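Plateck opens its Prindgate workshop for a September afternoon of hands-on robot teaching

PRINDGATE – Plateck will open the doors of its Prindgate workshop to neighbours, students, local manufacturers and anyone else with a bit of curiosity this September, for an afternoon of demonstrations built around the hand-held grippers its team uses to teach robots everyday handling work. Doors open at 2 p.m., the kettle will be on well before that, and everyone is most welcome to stay as long as they like.

The open day follows a smaller visit earlier in the year, when 12 people from the Hamel business network came through for what was meant to be a quick look and ended up staying until the lights in the car park came on. Several of them have since asked whether they could bring colleagues, or in a couple of cases their teenagers, and the team decided it would be a good deal friendlier to invite the whole neighbourhood at once.

"We had set out chairs for a talk and hardly anyone sat in them," said Corentin Gaillard, who looks after the demonstration program at Plateck. "People wanted to pick up a gripper and have a go, and then they wanted another go, and by the end they were giving each other advice. I'd much sooner spend an afternoon like that than click through slides, and I suspect our guests would too."

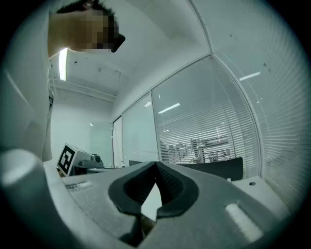 Guests will be able to try the tools for themselves at the main bench, with a member of the team alongside to show them how to hold the gripper, how to approach an object without rushing it, and how a movement made by a person becomes something a robot arm can learn from. The tasks are homely ones, such as putting cups back on a shelf, folding a tea towel or sorting cutlery into a drawer, and they are a fair bit trickier than they sound when you are working with two fingers in place of your usual ten!

Those who prefer to watch are every bit as welcome. A robot arm will be running through the same jobs at the far end of the workshop, and the engineers looking after it are happy to stop and talk about what it does well, what it still fumbles, and why a tea towel can be a harder customer than a steel bracket. Questions from children are especially encouraged, as they tend to be the ones that keep the team talking over lunch the next day.

The afternoon will also give visitors a first look at Skorkau, Plateck's new training program for small workshops that are thinking about automation but aren't sure where to begin. Skorkau is aimed at businesses with fewer than 40 staff, and participants bring along a real job from their own shop floor to work on over 3 sessions. Expressions of interest can be left at the front desk on the day, with no obligation attached.

"A lot of the owners I meet are a little shy about asking, as though they should already know all of this," Gaillard said. "They shouldn't be. Come and have a biscuit, tell us about the job everyone in your shop tries to dodge, and we'll have a good think about it together."

Admission is free. Group bookings are appreciated so that each party can be given its own turn at the bench, and should allow around 40 minutes for the hands-on portion. Closed-toe shoes are required in the workshop area, and children must be accompanied by an adult. Light refreshments will be served throughout the afternoon.

Schools, community groups and members of the media who would like to arrange a visit at another time are invited to contact Corentin Gaillard at Plateck's Prindgate office.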